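Lumdale Two-Tier Slatted Rack: A Lot of Praise for Not Much Shelf

Filed under: Home, Small Storage

I bought this thing in a bad mood, so take that into account. I had been told by three separate people that what my work corner needed was a little white rack, and I have never believed that a person gets tidier by owning one more object. The Lumdale has over 900 reviews on the shop page and nearly all of them are glowing. I read far too many of them. A good number were plainly written on the day the parcel came, by people who had not yet put anything on it, which is like reviewing a kettle by the colour.

So I waited four months. These are my notes, and they are less cheerful than the shop page.

What you get

A flat box, a bag of screws, a hex key and one sheet of drawings with no words on it. The rack is a white wooden frame with two tiers of slats. The listing says solid wood and I have no reason to doubt it, although "solid wood" covers everything from a church door to a paint stir stick, and Lumdale doesn't say which end of the range they are working from. The listing also says "hand finished." Whose hand, and finished with what, I wrote to ask. The answer was signed by a Gervásio Nogueira and thanked me for my interest in their hand-finished range.

Assembly

The shop page says minutes. It took me most of a Wednesday evening, and I am not a stranger to a hex key. The trouble is the slats. They look the same on both faces until you have screwed half of them in, and then you notice that the holes on one face are slightly wider. The drawing does show this, if you hold it under a lamp and already know what you are looking for.

One screw went in crooked and I had to back it out and start again with a bit of matchstick in the hole. Despina Matei, who lives upstairs from me and has the same rack, had no such problem and thinks I rushed. We have agreed to disagree. When I looked at hers afterward she had a slat on upside down, which I kept to myself.

Tighten everything loosely first, then go around again. The sheet doesn't tell you that, and if you do the first corner up hard the whole frame goes out of square and rocks.

The slats

This is the part the glowing reviews are keenest on. "Airy" comes up again and again. So does "light and open," and one buyer in Urkbridge wrote that the slats "make the room breathe," which is a lot to ask of a shelf.

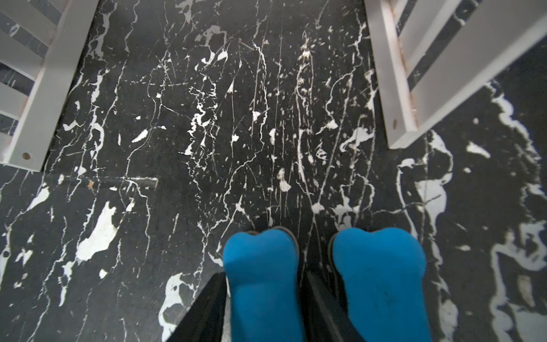
Slats are cheaper to make and ship than a solid board, and I suspect that explains more about this design than any thinking about air. They do have one real use, in that dust goes through instead of piling up, so you wipe less often and sweep more. They also mean that you are always looking at whatever is underneath. On a plain pale floor I doubt you would notice. Mine is a black marble pattern with white veins running all over it, and between the slats it comes up as narrow dark strips, so the rack looks stripier in my corner than it ever did in the catalogue. Some people will like that. I go back and forth. If you have a busy floor and want a calm-looking shelf, buy one with a solid top and ignore the poetry.

The other thing about slats is that small stuff tips. Anything with a narrow foot wants to stand half on and half off the wood. Pens roll until they find a gap and then lie in it, or drop. A loose marker cap is gone. I tried a strip of shelf liner for a couple of weeks and it worked well enough, but at that point you have paid for slats and then covered them up.

What it's good for

Chunky, flat-bottomed things of about the same size. That is a narrower job than the listing suggests ("plants, books, bathroom, entryway, kitchen, gifts!") but the rack does it properly.

Mine has ended up holding board erasers. I do a bit of tutoring, I go through erasers faster than seems possible, and for years they lived in a drawer where I could never find a clean one. A row of them sits nicely across the slats. They are bone-shaped, which was not my idea, and the shape turns out to suit a rack better than a drawer as the lumpy ends jam together in a heap and behave themselves side by side. I would not have paid the full price for an eraser stand. I would also not go back to the drawer.

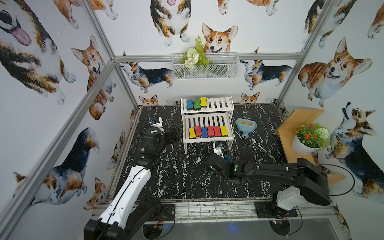
Erasers on both tiers, dustpan and brush to the right, plant in the corner.

The lower tier is the one I was doubtful about. On a lot of these little racks the bottom level is where things go to be forgotten, either too low to reach into or so dark you stop seeing it. With a single row of low items it's fine. Put anything tall down there and you will be sliding it out sideways each time, scraping the paint on the way, so think about which things you reach for most and give them the top.

Books were a failure. There's nothing at the ends to hold them, so they lean, and then they slide. I tried a plant on the upper tier too and took it off again within a day. Water went straight through the gaps on to whatever was below, exactly as you would expect. Luminița Ghiță keeps ferns on hers in the bathroom and swears by it, but she has a saucer under every pot, and by then the saucers are doing the work.

The paint

My biggest complaint. The finish is smooth and even out of the box, and I will give them that. It also marks if you look at it sharply. Whiteboard ink comes off the top face with a damp cloth if you catch it the same day, and after that you are scrubbing. I have two little grey smudges that are now part of the rack. Spirit-based cleaner took the ink off a third one and dulled the paint along with it, so don't do that.

The edges are worse than the faces. The corners of the outer rail seem to have had a thinner coat, and if you drag the rack by the frame when you sweep, your fingernails and the skirting board will both leave their mark. Lift it. It weighs very little.

Lumdale sells a touch-up pen in the matching white. I have not bought it on principle. A shelf that comes with its own line of repair products is telling you something about the shelf.

How it compares

I borrowed an Aitken rack for a fortnight from Ayane Aoki to see if I was being unfair. The Aitken is heavier, has a small lip at each end and doesn't wobble when you bump the desk. The lip alone solves the book problem. It's also an ugly yellowish varnish and costs a good deal more, and the lower tier sits so close to the floor that you can't get a brush under it. With the Lumdale you can, just.

The Trarum wire one is cheaper than either. It has all the faults of slats with none of the surface, and the feet left rust rings in my bathroom. I can't think who it's for.

Does the Lumdale make a room tidier? The shop page says so outright ("instantly tidy!"). In my experience it made one kind of object tidier and gave the rest of my clutter a new place to gather beside. I still had to throw out the dried-up markers myself.

Buy it if you have a small, repeating, flat-bottomed thing that needs a home, you can live with a few scuffs, and you can catch it at the reduced price. It seems to be reduced more often than it isn't, so don't be rushed by the countdown clock on the page. At full price, pay the extra and get the Aitken, and paint it.

Would I buy it again? One, yes, on sale. Not the bundle of two they try to push at the checkout.

Updated in April: a reader, Luminița Marinescu, wrote in to say the newer boxes have arrows stamped on the inside of the slats to show which way they face. Mine had none. If yours does, your evening will go better than mine did. The holes, she says, are still tight on one side, and she split a slat. Lumdale sent her a replacement after two emails. It was a slightly different white.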